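From: Aníbal Cunha
To: Nivdale readers list
Date: 1/31/23
Subject: Re: The next book, and how long we get with it

> I vote we drop the 558-page one. I got to page 80 and the author
> was still thanking people. Also, does anyone still have the Tapsell
> workbook? I lent mine out in December and can't remember who to.

Seconded on the big one. I finished it, mainly out of spite, and the useful part is chapter four, where he has you write down what you said yes to last week and what it cost you. I did it and found I'd agreed to chair two things I dislike. The rest is that same exercise in better clothes.

I have the Tapsell, by the way. Your pencil notes are the best thing in it.

My suggestions for the spring, in the order I'd read them:

1. Midach, the short one on listening. It runs 56 pages and could lose a few. The section on leaving a silence alone is very good, and I have been unbearable at dinner ever since. Skip the quiz at the back, which told me I was "a River."
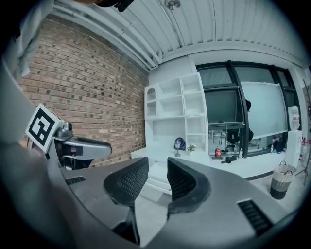 2. Teradell, the collected case notes. There are 27 clients, all of them stuck in a job, and she lets several of them stay stuck. I found that a relief after a year of books where everyone quits and opens a bakery. Some of the later cases run together, so pick five or six each and we'll compare.

3. The Tapsell again, if people can stand it. We only ever did the first half — the goals part — and the second half is about what to do when a client meets the goal and feels no better.

Could we also have six weeks between books this time? Four was fine on paper, but last round three of us were plainly working from the back cover, and I was one of them.

I can bring the Midach to pass along. It has coffee on it.

Aníbal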